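Skandton two-arm bench cell

The Skandton pairs two arms over one wooden table, with soft ribbed fingers on the grippers. We are showing it at our Lirkbridge open day on Wed 25 April. 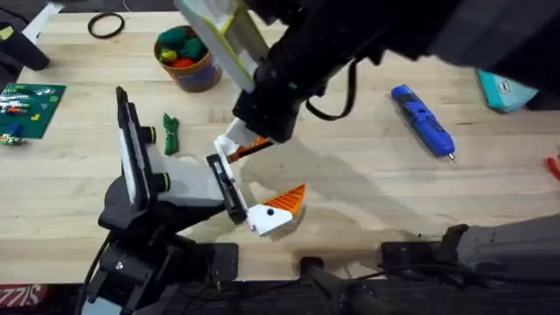 Both arms over the table, with mixed small items on it.

Yen-ting Poon runs the demonstration and will take questions between sessions. Each session lasts 17 minutes - please arrive early.

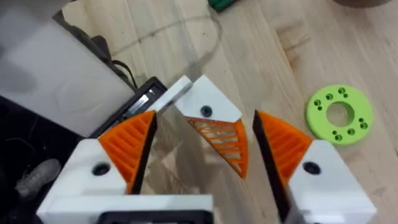 Visitors can bring small parts of their own to discuss. Fingers are sold in packs of 2 and fitted with a hex key. 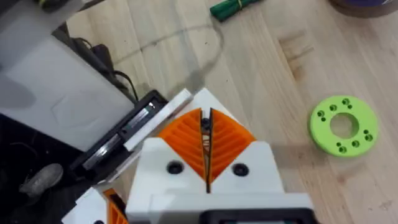 Orders placed at the open day ship from Prodadport in June. Service is by Georgiev.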